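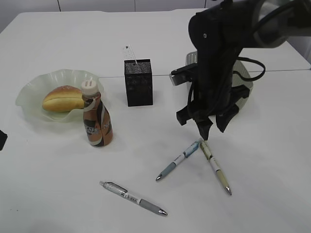
Figure 4. Workspace with the gripper above the upper ends of two pens. The right end of the bread roll is hidden behind the bottle.

4. Target selection and late commitment

4.1 Problem

The planner described in Section 3 receives a list of objects and returns a motion for one of them. In the first version of our software the target was chosen once, before the arm started to move, and it was not changed until the gripper was closed or the motion was aborted. This worked well for objects that stand alone. It worked badly for thin objects which lie close to each other, and most of the present section is about this case.

The pens in Figure 4 are a good illustration of the difficulty. Two of them form a V, with their upper ends nearly touching, and the gripper is just over this place. For the person who looks at the table there is no doubt that there are two objects. For the segmentation module the answer depends on the threshold. The barrels are white and cream-white, the table is white too, and the faint shadow of a barrel can have stronger contrast than the barrel itself. With a low threshold the module joined both pens into one region, and the center of this region fell in the open part of the V, where there is nothing to grasp. With a high threshold one pen was often divided at the grip, and the two parts were reported as separate objects.

We tried at first to solve this inside the segmentation module only. We tuned the threshold for each lighting condition in the Detholm laboratory and stored the values in a table. The results were better in the morning and worse in the late afternoon, and every change of the lamps required a new table. We gave up this way and moved part of the decision into the planner.

4.2 Object hypotheses

The perception node, which we call Zakaria, does not return a single list of objects anymore. It returns a set of hypotheses, and each hypothesis is one possible division of the image into objects. Every hypothesis has a weight between zero and one. The weights are computed from three terms: the agreement of the region border with the image gradient, the agreement of the region shape with a simple shape family (elongated, box-like, round, or unknown), and the agreement with the hypotheses of the previous image.

The third term needs some care. If it is too strong, a wrong division from the first image survives for a long time, and the planner behaves as if it saw no new evidence. If it is too weak, the target jumps between neighbors. We reduce its influence when the arm covers a part of the region, and we restore it slowly after the region becomes visible again. A region that is covered completely keeps its last position but cannot be selected as the target.

Transparent and partly hidden objects are treated in the same manner. The glass dish gives a weak border with many small curves, and the module can explain the rim either as a part of the dish or as a separate thin object. The roll inside it is easier to find, but the bottle in front of it removes one end, so its length cannot be measured from the image. In this situation Zakaria reports the visible length as a lower limit. The planner is then allowed to use the region as an obstacle, enlarged in the hidden direction, while grasps at the hidden end are removed from the candidate set.

We do not use the class names of objects in the planner. Printed text on labels and barrels is ignored on purpose, although it produces strong gradients. A small filter suppresses gradients that lie completely inside a region and do not reach its border. Without this filter the printed barrels were divided much more often than the plain ones.

4.3 Late commitment

The motion planner, Cillow, was changed so that it can move before the target is fixed. The arm first goes to a pre-grasp pose which is useful for several candidates together. We compute this pose as the one that minimizes the weighted travel to all candidate grasps, under the condition that the gripper fingers do not go below a safety height. In all experiments the safety height was 15 mm over the highest known point inside the gripper footprint.

In the case of the V arrangement the shared pose is near the upper ends of the pens. It is not a good pose for grasping. A vertical closing there would touch both pens, and the result would depend on small differences in friction. The pose is only a waiting point, from which the grasp on the left barrel and the grasp on the right barrel are both short motions. The decision is postponed until the weights of the candidates are different enough, or until a time limit is reached.

There is a disadvantage, and it took us long to notice it in the logs. The gripper is black and wide compared with a pen, and at the waiting point it can hide exactly the part of the table which Zakaria needs for the decision. The camera is fixed, so it cannot look from another side. In the first implementation the arm waited above the pens, the pens were covered, the weights did not change, and the time limit was always reached. We therefore added a visibility cost to the computation of the shared pose. The silhouette of the arm is projected into the image by means of the calibrated kinematic model, and every pixel that belongs to an uncertain border is penalized when the silhouette covers it. The silhouette is enlarged by a margin to include the cable, whose shape is not modeled.

The visibility cost moves the waiting point a little away from the camera line. For single objects it has nearly no effect, because the uncertain border is short and the candidate set is small.

4.4 Execution layer

The output of Cillow is sent to the Lesten controller, which interpolates the joint trajectory and checks the speed and torque limits. Lesten accepts a new trajectory only when the start state agrees with the measured state within a tolerance. When the target was changed late, this check sometimes refused the new trajectory, as the arm had already moved further than the planner assumed. We solved it by planning from a predicted state, one planning period ahead, and not from the last measured state. The prediction is a simple one and uses only the active trajectory.

The fingers are closed with position control until the contact is detected from the motor current, and after this with a current limit. For pens the limit is low. A higher limit lifted the pens more safely in the first tests, but it also turned them inside the fingers, and then the placement angle was wrong. The same limit cannot be used for the filled bottle, so it is selected from the shape family and the estimated width. When the family is unknown we use the lower value and accept that some lifts will fail.

4.5 Experiments and observed failures

We executed 100 trials with late commitment. Before each trial the objects were arranged again by hand, and in every arrangement two pens were placed close to each other. The other objects were put at free positions around them, without a fixed pattern. A trial was counted as successful if the selected pen was lifted, held until the transport height and released without moving its neighbor. During the trials the perception node stored 3362 images together with the hypotheses and weights, and all failures were examined with this record.

There were 18 failures. The most frequent type was contact with the neighboring pen during the descent. In these cases the division into objects was right, but the estimated direction of the barrel was slightly rotated toward the neighbor, as the metal clip was included in the region on one side. The finger then came down too close to the second barrel. A narrower opening of the gripper would help here, but it reduces the tolerance for the position error.

A second type was a wrong early decision. The weights became different enough for a short moment, the planner committed, and a few images later the order was reversed. We now require that the difference is kept during several consecutive images. This condition was added after the trials and its effect is not included in the result given above.

The remaining failures were caused by the obstacle model. A thin strip of paper which stands out of the small black box was sometimes not detected, so the box was modeled too low. The safety height covered this error in the vertical direction, but not when the arm crossed above the box sideways. The opposite error also appeared: the seam between the two table sections was reported as a very long elongated object, and the planner avoided it without need. We now remove regions that continue to the image border and have no measurable width. The same rule must not be applied to real objects which are only partly inside the image, therefore the width condition is checked first.

4.6 Limitations

The shared pose is useful only when the candidates are near each other. If two uncertain regions lie at opposite sides of the table, the pose is between them and the time of waiting is simply lost. Cillow then divides the candidates into groups and starts with the group of the largest total weight, which is a greedy rule and can be wrong.

The shape families were selected by us for the objects in our laboratory. Soft objects, such as the bread roll, were used in the trials as obstacles only, and the contact detection was not tuned for them. The calibration of the camera was repeated at the start of each session, and we did not study how the visibility cost behaves when the calibration is old. The silhouette margin hides small errors, but with a larger margin the waiting point moves so far that the benefit of moving early becomes small.

Related articles

Shadow borders and false objects on bright work surfaces
Predicted start states for replanning with the Lesten controller
Zakaria: weighted segmentation hypotheses from a fixed camera
Contact detection from motor current in low-force grasping
Self-occlusion costs in tabletop manipulation
The Detholm tabletop recordings: data format and tools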